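The Snack Tray Is Back

If you walked past the Avram room at four o'clock any time this month, you already know the good news. The tea break has returned, and this time it has a proper tray!
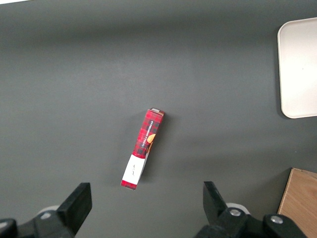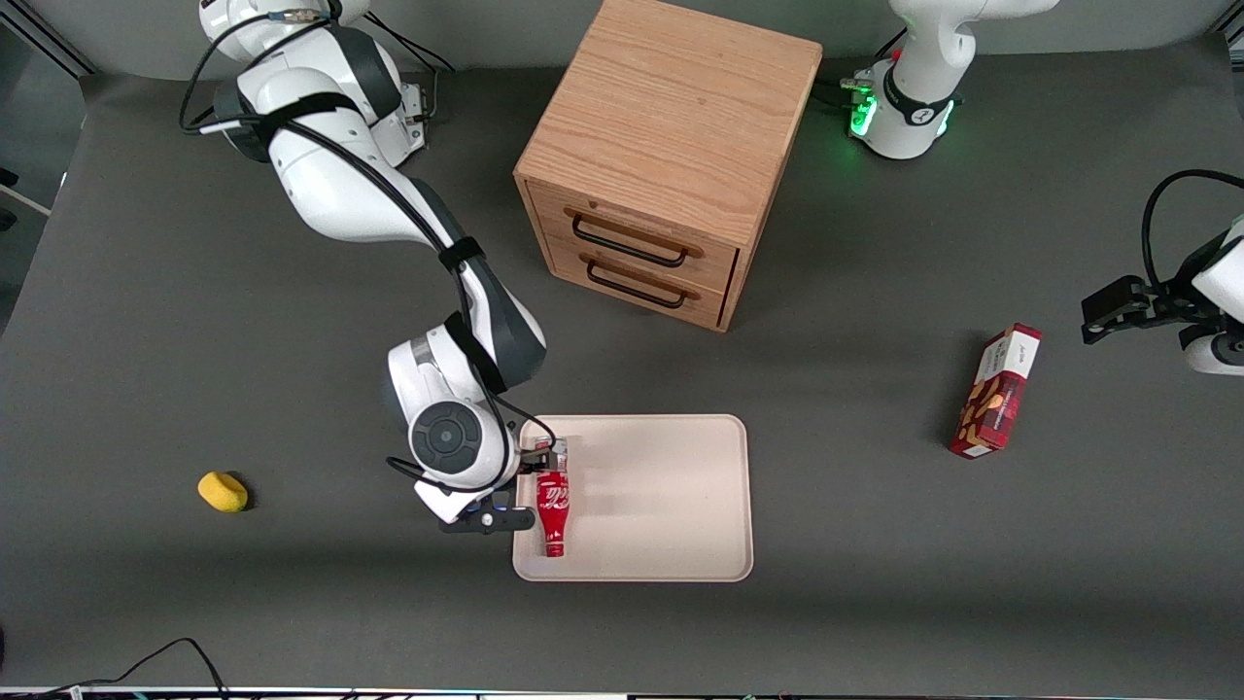
I have loved this little tradition since I joined, and I was sorry when it faded out in December. So a big thank-you to Mehwish Ghauri, who got tired of hearing the rest of us talk about it and simply started it up again. The idea is as easy as ever — one sweet thing, one cold drink, something to put them on, and whoever is free comes by for a few minutes.

Shortbread was my pick for the first round, and I'll defend it to anyone. It keeps well, it doesn't melt on you in August, and it goes with coffee, tea or a Coke (yes, a Coke, try it before you write in). The vanilla kind is my favorite because it tastes mostly of butter, and I could happily eat it all week. Decha Petchrat prefers ginger and has asked for equal time. He'll get it, as the next round is his.

A few practical notes. Cookies stay in the box until the break starts, and drinks go on the tray so we don't get rings on the table. The tray gets a quick wash in the Imberg kitchen afterward and goes back where you found it. Bring your own cup! We were short 6 cups last time, and two people ended up drinking tea out of measuring jugs.

We have room for 12 at a time, more if you don't mind standing. Folks from Fidbridge across the hall are welcome too, and I hear one of them makes a lemon loaf that I would very much like to meet.

The sign-up sheet for bringing treats is on the door. Store-bought is fine and homemade is fine — just write down what's in it, nuts especially, so everyone can choose safely. If you have a question or a strong opinion about ginger, call Mehwish at extension 2751. Next month I want to try a savory round, and I'm already taking cracker suggestions.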